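**What's on: the Aststead all-dayer, for people who haven't heard of anyone**

Jun 23, 2025

The Aststead line-up has landed, and the font gets very small very quickly. If you recognise more than four names you are either lying or playing bass in one of them. We've spent a week with headphones on so that you can nod along with confidence by the burger van.

Derkalo go on first, at the hour when most of you will still be arguing with a tent pole. They play slow guitar music with long gaps in it, and the gaps have been well reviewed. Their last single has been streamed 3,971 times, a fair share of those by this newsletter.
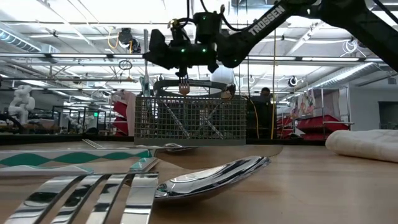
**Do I need to have heard the album before I see Derkalo?**

You don't, as they have promised to play none of it. The set is all new material written in January, in a cottage with no heating, and early reports say it sounds that way. Wear a jumper and look thoughtful.

Grasilon are the ones your younger colleagues keep mentioning. There are 3 of them, all on keyboards, and they share one microphone with visible reluctance. Expect big choruses, a fair amount of dry ice and a cover version you'll know but won't be able to name until you're on the bus home.

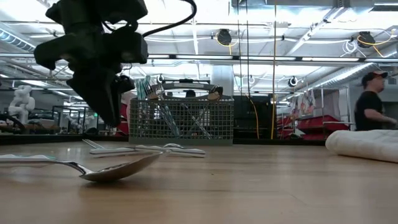 They are also very loud. We caught them in a room that holds 400 and could feel the second song in our fillings, so if you're bringing children, bring ear defenders — and perhaps a spare pair for yourself. The merchandise stall will be selling the tour cassette again, in case you've kept anything to play it on.

Petek close the night. They used to be a folk act and still own the waistcoats, but the fiddle now goes through a pedal and comes out sounding like a ferry. Stay for the last number, which lasts twenty minutes and gets properly lovely at minute fourteen.

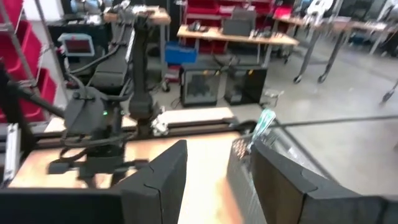
## Tickets and getting home

There are 1,225 tickets and no day-of sales at the gate. Subscribers can book early with the code in last month's issue. The last bus leaves before Petek finish, as it does every year, so sort out a lift or get used to the idea of walking.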